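The woman who runs the front desk at Baneck has been answering the same question for 19 years: where can I get something to drink? When she started, the answer was a vending machine on the second floor. Now it is a small drinks counter by the stairs, and she is the one who set it up.

"I didn't have a plan," she says. "I had a kettle and a shelf, and people kept coming by."

The building is an old office block on the edge of Rirnero, shared by several small firms. Most of the people in it work on their own for long stretches. She noticed early on that they came down for coffee and then stayed to talk, and that the talking was often about work that had gotten stuck. 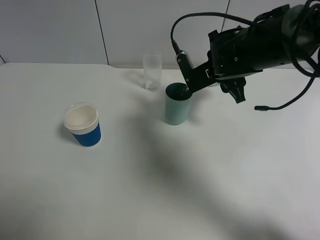

"A man from upstairs stood there one morning complaining about a shipping problem," she says. "The person behind him in line had fixed the same thing in June. They had worked one floor apart for 2 years and had never spoken."

After that she asked the building manager for a budget. She got $700, which had to cover the counter, a sink hookup and the first order of supplies. The sink took most of it. The counter came secondhand from a bakery that was closing, and she painted it herself over two evenings.

Not every idea worked. She tried a sign-up sheet for cleaning and took it down within a month. She tried a suggestion box, and got mostly notes about the parking lot.

"People will wipe up a spill if there's a cloth right there," she says. "They won't do it if they have to open a cupboard. So the cloth stays out."

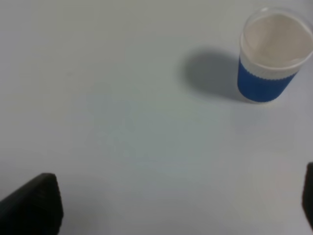
**Baneck Front Desk and Visitor Services**

Her own day starts at 7:30, before the doors are unlocked. She fills the kettle, checks the milk and reads the messages left overnight. By 9 the line is at its longest - she has learned to keep the phone on her side of the counter.

Asked what has changed most, she talks about the noise. The lobby used to be silent, and visitors would lower their voices when they walked in. Some tenants complained when it got louder. She moved the chairs closer to the windows and hung a heavy curtain by the stairs, and the complaints slowed down.
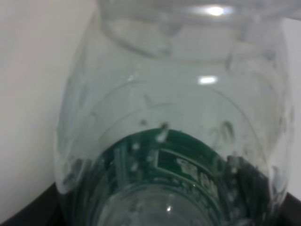 "One firm still shuts its door at ten," she says. "That's fine. They come down at three, when it's quiet."

The firm next door, Amissah, has asked her to help plan a counter of its own. She has been over to look at the space and thinks it is too far from the entrance. She told them to put it where people already walk, even if that means a smaller counter.
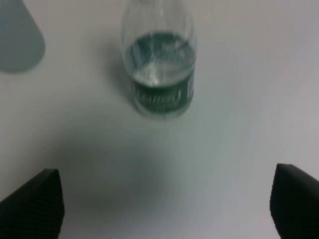

*Bottled water, about half full.*

She plans to stay on at the desk for now. The next job is the lighting by the stairs, which she has been asking for since the winter. An electrician from Skemik is coming to give a price.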